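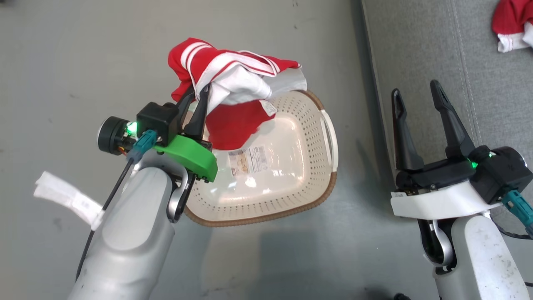

Red-and-white garment above a cream laundry basket.

Hanging a bike on a garage wall
Workshop tips – Storage – Written by Anca Costache

A single vertical hook holds the bike by the front wheel with the rear tire against the wall. Most home bikes can be stored this way. Check the hook opening against the widest tire and the depth of the rim before you drill.

Height
Stand the bike on its rear wheel against the wall and mark where the inside of the front rim sits. Add 2 inches. On my own wall the hook ended up 67 inches above the floor, which lets the rear tire clear the slab. Shorter riders may want it lower, with the rear wheel resting on the floor.

Fixing to studs
Find the center of the stud with a thin nail and test both edges. Drill a pilot hole slightly narrower than the screw core. The Dineck hook has a threaded shank and goes straight into the stud. The Skomberg plate takes two screws, one over the other, so both must land in the same stud. Drywall anchors are not suitable for either.

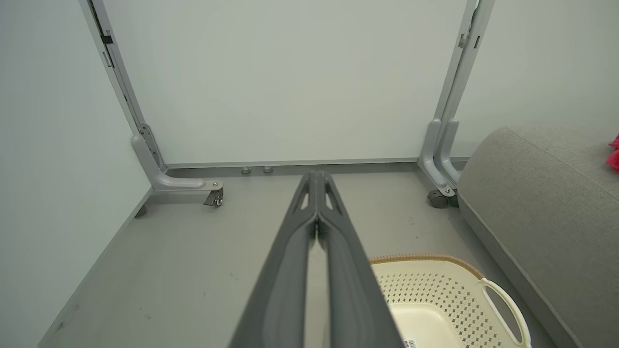
Fixing to masonry
Drill into the brick and keep clear of the mortar joints. Blow the dust out of the hole before the plug goes in – a dusty hole is the usual reason a plug spins. Tighten by hand for the last few turns.

Spacing
Handlebars set the spacing. Flat bars need more room than drop bars. Alternate the hook heights by a hand's length and the bars will overlap without touching. Hang the heaviest bike nearest the door.

Wall protection
Rear tires leave black marks on paint. Screw a strip of scrap plywood where the tire rests, or use the Ako rubber pad, which is glued on and needs a day to set.

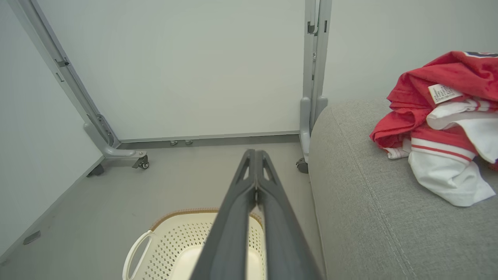 Can a bike with hydraulic brakes hang vertically?
Sealed systems in good order generally tolerate it. If the lever feels soft after storage, stand the bike level, squeeze the lever several times and test the brakes before riding. A lever that stays soft needs bleeding.

Upkeep
Check the screws every June. Replace the hook sleeve once metal shows through.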